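4.2 What the open day did and did not show

We attended the Jeltance open day at Nillton in June, along with visitors from 16 other groups. The program promised "skill capture without a robot in the loop." The claim deserves some caution. Most of the afternoon went to slides, and the hands-on part was limited to one table and a few household objects.

The hosts reported 154 recorded grasps from earlier sessions. We asked how many had been discarded before that figure was reached and got no clear answer. We also asked whether the Yule arm, shown only on video, had been trained on those grasps alone. It had not; four older datasets were mixed in. Any statement about what the wearable adds is therefore hard to check.

The hardware itself is simple (Figure 7). A marker cube rides on the back of the hand, with jointed finger-like segments reaching forward. Cables run from it along the table, and we doubt that a person wearing it moves as freely as the handout suggests.

Figure 7. Hand-worn device at the demonstration table, with a bottle and a bowl as objects. 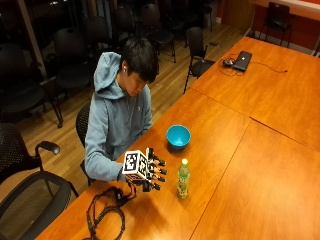

4.3 Comparison with the Zallotitz setup

Zallotitz publishes its failed trials, so a partial comparison is possible. We limit it to bottles and bowls, the only classes that both sites describe in enough detail.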